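Resilvering, or not

The usual advice for an old mirror with black spots is to resilver it. I disagree in most cases, and since two readers asked after the April post, the reasoning follows.

A traditional mirror is a stack: glass, a thin layer of silver, a layer of copper, then backing paint. The paint keeps moisture off the metals. Once it cracks, usually at the bottom edge where cleaning fluid collects, the silver tarnishes and the damage creeps inward. Cleaning the front does nothing for it.

Resilvering means stripping all of that chemically and starting over on bare glass. Old glass often has scratches that the original coating hid fairly well. Fresh silver shows every one. My hall mirror dates from 1953 and I got one quote for it, from a shop in Brornness. It came to more than I paid for the mirror, and the shop would not guarantee the glass through the stripping bath.

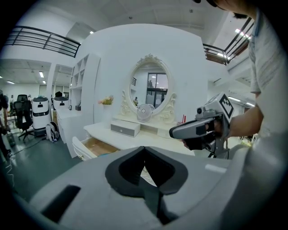
What I did was cheaper. I took the glass out, let it dry flat for 2 days, and sealed the exposed edge with a solvent-based mirror edge sealer in two thin coats. The spots are still there. They have not spread since. When I put it back I added small spacers to leave an air gap behind the glass.

For cleaning, spray the cloth and never the mirror. Skip ammonia and vinegar. Saimi Lahtinen wrote in to recommend distilled water alone, and I have switched to that.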